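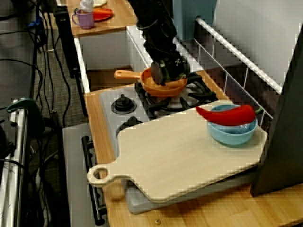
Orange pan on the back burner, red pepper hanging over the rim of the blue bowl.

Play kitchen gallery, May

Welcome to the kitchen page! I've been promising to put this up for ages, and a few of you have written to ask what I ended up doing with the stove side, so let's start there. If you're new, this is the play kitchen I bought from Markos Kalogeropoulos, who was selling up his toy shop in Tekthorpe and wanted 100 dollars for the whole thing, extra dishes included. I had 300 set aside for a new one from Clevano (I'd been staring at that catalog all winter), so I was pretty pleased with myself driving home. The rest went on food. Toy food, I mean, and far too much of it.

The pepper is my favorite thing in the whole kitchen. It came in a mixed bag from Tzavaras, a little toy place I'd never ordered from before, and it's so shiny! I love it against the light blue of the bowl. I did try keeping all the vegetables in a basket on the floor, very neat and tidy, and they looked sad down there. Food belongs up where the cooking happens. The lavender mug and the orange-red plate live on the raised shelf, and I want more colors like that up there before summer – if anybody has a spare yellow mug, write to me.

You may remember that I wanted to paint the countertop. I even bought the paint, a small can of Lustomura in a shade called 808 (who names these?), and then I cleaned the wood first and changed my mind on the spot. It's a lovely light honey color and I'd have been sorry to lose it. The can is on a shelf in the garage and will probably become a birdhouse. A screw shows down at the front of the counter, and I'm leaving it alone. My own kitchen has worse.

I do have opinions about knobs. The ones on play stoves are usually the first thing to go, so I always give them a wiggle before I pay for anything, and I'd tell you to do the same. These are plain black and go nicely with the burner grate. I've seen stoves with pink knobs, silver knobs, knobs shaped like flowers, and I keep coming back to black.

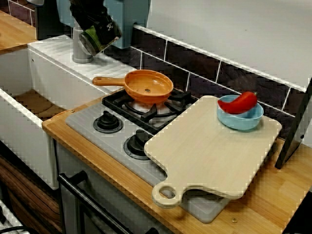 Sink, stove and the big cutting board.

Washing up is half the fun of a play kitchen, and it's the part people skip when they're choosing one. Please don't! A sink with some depth to it gives you somewhere to pile the dishes, and then they all have to be "dried" and put away, and that's a whole afternoon gone. I really like the white ribbed drainboard along the back of this one, with the gray faucet standing on it, because it makes me think of my grandmother's sink. Hers had the same kind of grooves and she scrubbed them with an old toothbrush. The pan's long handle points over toward the drainboard, so it's a very short trip from stove to sink.

The cutting board is really too big for the space, I know. It lies over part of the stove as well as the counter, and there's a gray tray peeking out from underneath that I haven't found a proper home for. But a big board is so much nicer for chopping on than those tiny ones that come in the sets. I paid 28 dollars for a set like that once and the board was about as useful as a cracker.

Still on my list: hooks for the spoons, a dish towel (I'm hemming one, slowly) and something to hold the lids. I'd also like a second pan, a small one. The oven gets its own page as soon as I've sorted through what's been stuffed inside it. If you've got pictures of your own play kitchen, send them over and I'll add them underneath mine. I like seeing where everybody keeps their vegetables.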